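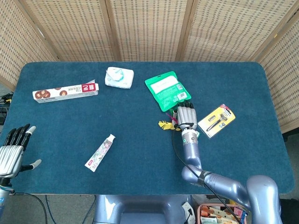
손을 지우고 학습하기: Grakex 실험 정리

2020년 6월 8일

지난 글에서 예고한 대로 Grakex 결과를 적어 둔다. Grakex는 우리 팀이 쓰는 파지 위치 예측 모델 이름이다. 책상 위에 생활용품을 늘어놓고, 지정한 물건에 손을 어디로 넣을지 예측한다. 작년 11월에 시작했고, 처음에는 금방 끝날 줄 알았다.

문제는 손이었다. 다지 손은 크다. 초록색 파우치 하나를 향해 손을 뻗으면 손가락과 손등이 바로 옆 물건까지 가린다. 얇고 작은 물건이 손끝 근처에 있으면 더 심하다. 학습 데이터의 상당 부분이 이미 손이 물건 가까이 간 뒤의 장면이라서, 모델은 물건보다 손 모양을 보고 다음 동작을 맞히는 쪽으로 기울었다. 손을 엉뚱한 곳에 두고 시작하면 거기에 물건이 있다고 예측하는 경우가 자주 나왔다. 검증 손실만 보면 멀쩡해서 한동안 모르고 지나갔다.

방법

방법 자체는 단순하다. 로봇의 관절값을 알고 있으니 팔과 손이 영상의 어디에 찍히는지 계산할 수 있다. 그 영역을 마스크로 덮고, 덮인 픽셀은 손실 계산에서 뺀다. 여기에 한 가지를 더했다. 손이 들어오기 전에 찍어 둔 같은 배치의 영상을 두 번째 입력으로 넣는다. 모델은 지금 보이는 것과 손이 없을 때의 배치를 같이 본다.

마스크 계산은 Kurnar라는 내부 도구로 했다. 관절값과 카메라 보정값을 받아서 팔 실루엣을 그려 주는 작은 스크립트다. 손목 케이블은 모델링이 안 되어 있어서 마스크를 넉넉하게 부풀렸다. 너무 부풀리면 손끝에 닿은 물건까지 지워진다. 이 폭을 정하는 데 시간이 꽤 들었는데, 결국 손바닥 쪽은 넓게, 손가락 끝은 좁게 두는 것으로 정리했다.

데이터

시연은 1931개를 썼다. 전부 원격 조작으로 모았다. 물건은 포장이 있는 생활용품 위주로 골랐다. 치약, 물티슈, 면도기 같은 것들이다. 포장재는 깊이 센서에 불리하다. 투명 플라스틱은 값이 비고, 광택 있는 비닐은 각도에 따라 값이 튄다. 그래서 이번에는 깊이를 빼고 컬러 영상만 썼다.

배치는 매번 손으로 바꿨다. 물건끼리 살짝 겹치는 경우도 일부러 넣었다. 제기 깃털이 파우치 아래쪽을 덮는 식의 배치가 대표적인데, 깃털은 윤곽이 들쭉날쭉해서 분할 모델이 자주 틀린다. 면도기처럼 카드에 붙은 물건은 또 다른 문제가 있다. 잡을 수 있는 곳은 카드 가장자리인데 모델은 눈에 잘 띄는 손잡이 쪽을 고르려고 한다.

결과

평가는 실제 로봇으로 246회 했다. 마스크 없이 학습한 기준 모델과 마스크를 쓴 모델을 번갈아 돌렸고, 시작할 때의 손 위치도 매번 바꿨다. 손 위치에 끌려가는 오류는 마스크를 쓴 쪽에서 뚜렷하게 줄었다. 손을 물건에서 멀리 두고 시작한 경우에는 차이가 거의 없었다. 예상한 대로다.

사전 영상을 빼고 마스크만 쓴 모델도 돌려 봤다. 기준 모델보다는 나았지만 겹친 물건에서 약했다. 가려진 영역에 무엇이 있는지 모르니 당연하다. 반대로 사전 영상만 넣고 마스크를 안 쓰면 기준 모델과 비슷했다. 모델이 사전 영상을 거의 참고하지 않는 것 같다. 이 부분은 원인을 더 봐야 한다.

나빠진 점도 있다. 로봇이 물건을 밀어 버리면 사전 영상이 현재와 맞지 않게 된다. 이때 마스크 모델은 물건이 원래 있던 자리를 한 번 더 집으려고 한다. 기준 모델에는 없던 실패다. Barbara Kozłowski가 사전 영상에 경과 시간을 같이 넣어 보자고 해서 시험해 봤는데, 조금 줄었을 뿐 없어지지는 않았다. 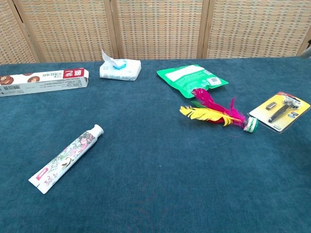

사전 영상은 언제 다시 찍어야 하나?

팔이 작업 영역 밖으로 완전히 빠졌을 때마다 다시 찍는다. 지금은 한 번 집기를 마칠 때마다 팔을 대기 자세로 돌리고, Kurnar가 계산한 마스크가 비어 있으면 그 시점의 영상으로 교체한다. 대기 자세로 돌아가는 만큼 작업이 느려진다.

남은 일

갱신 주기를 줄이는 것이 먼저다. 팔이 다 빠지지 않아도 보이는 부분만 조각조각 갱신하면 될 것 같은데, 경계에서 물건이 반만 바뀌는 문제가 생긴다. 분할 결과를 기준으로 물건 단위로 갱신하는 방법을 Wróbel 브랜치에서 시험 중이다. 아직 느리다.

양손 작업도 손대지 못했다. 이번 평가는 전부 오른손으로만 집었고 왼손은 마스크 계산에만 들어갔다. 두 손이 같이 들어오면 가려지는 면적이 커져서 지금 방식으로는 남는 영상이 별로 없을 것이다.

코드는 정리가 끝나면 Gireck 저장소에 올릴 생각이다. 카메라 보정 파일 형식이 예전 것과 달라서, 예전 버전을 쓰는 분은 변환 스크립트를 먼저 돌려야 한다. 변환 스크립트도 같이 올린다.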